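Facilities and Equipment News
November

Kitchen cell returns to service after reconfiguration

The Equipment Office is pleased to report that the Makesari kitchen cell, the simulated workspace used by all project groups for manipulation work, has been set up afresh and is again open for bookings. The cell was withdrawn for two weeks while its arm model was re-based and its joint limits were brought into line with the settings used in the Danko laboratory.

Members will recall that runs submitted before the summer had begun to show small but persistent errors at the wrist. The fault was traced to an outdated tool offset, carried over when the cell was moved to the Oltance scheduler. Of the 1,000 runs examined, 282 were affected. The owners of those runs have been notified and may repeat them without charge to their allocation.

The base of the arm has been fixed to the floor in front of the counter, and its position is now locked in the cell file. Users should no longer enter a base position of their own. The folded pose is to be used when checking that the arm stands clear of the cabinet doors on loading. 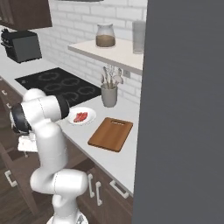 The arm in a folded pose beside the cooktop and plate.

The tool offset has been measured again from the wrist flange to the fingertips, and the new value is stored with the cell. Approach heights have been reviewed at the same time. For work at the cutting board, the gripper is brought in from above with its fingers pointing down, and is held just over the board before any closing command is given. Groups whose scripts contain a fixed approach height should remove it and call the stored value.

Drawers and doors may now be left open at the start of a run. Their positions are recorded in the run log, and a collision check against each open front is carried out before the arm moves. A run that fails this check will be returned to its owner and will not count as used time. 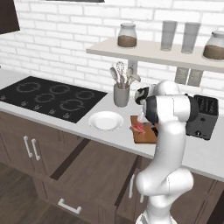

Routine care of the cell

The following arrangements apply with immediate effect.

The cell file will be checked against the master copy each morning at 7.30. Bookings cannot begin until the check is complete.

Joint limits and the tool offset may be changed only by the Equipment Office. Requests should be made on form 13, stating the project and the period for which the change is needed.

Any contact between the arm and the counter, cooktop or shelf that is not part of the task should be reported on the day it is noticed, with the run log attached.

Groups working on the Mitance project retain their priority in the afternoon. Other groups may book the remaining hours through the scheduler in the usual way.

Revised setup notes have been placed in the shared equipment folder and replace all earlier versions. Printed copies of the old notes should be discarded.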